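Robotics | Feature

The chore gap

A two-armed robot costs more than a family car and still can't be left alone with a parcel. That is the short version of a month spent with test logs from Skadik, an integrator that sells automation to packing lines and would like to sell it to homes.

Skadik's December trial at its Histville site covered 793 attempts at ordinary handling jobs: opening cartons, setting objects upright, moving soft goods. Rigid items in known positions gave little trouble. Failures clustered around anything that bends. A carton flap has a crease that resists, then gives, and its stiffness varies from one box to the next. Soft rolls compress under the fingers, so the position the software calculated is no longer the position of the surface.

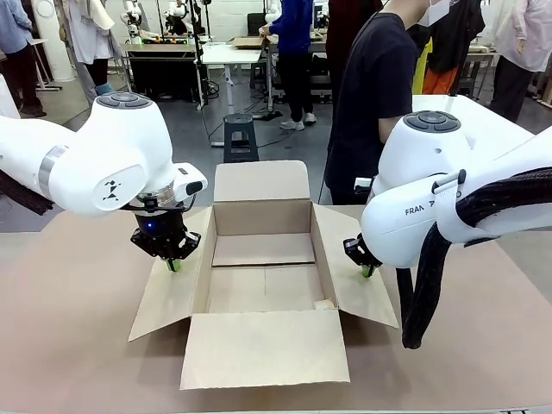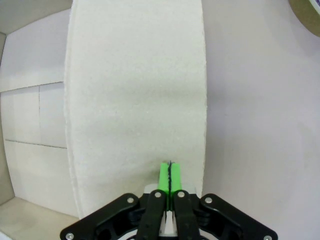 Can a robot do household chores unsupervised yet?

Only a few narrow ones, such as vacuuming an uncluttered floor; anything involving mixed, soft or folding objects still needs a person nearby to correct errors.

Shop floors are closer. At Cornley, a parts warehouse that handles some 500 cartons per shift, engineers fixed the carton size and the lighting before installing 2 arms. Cycle time settled at 13 seconds per carton. A trained packer is faster, but the arms run through breaks.

Homes allow no such preparation. Ranjbar, a control package now in testing, adjusts grip force during contact and does not depend on a stored model of the object. Its developers have not published a failure rate for domestic tasks.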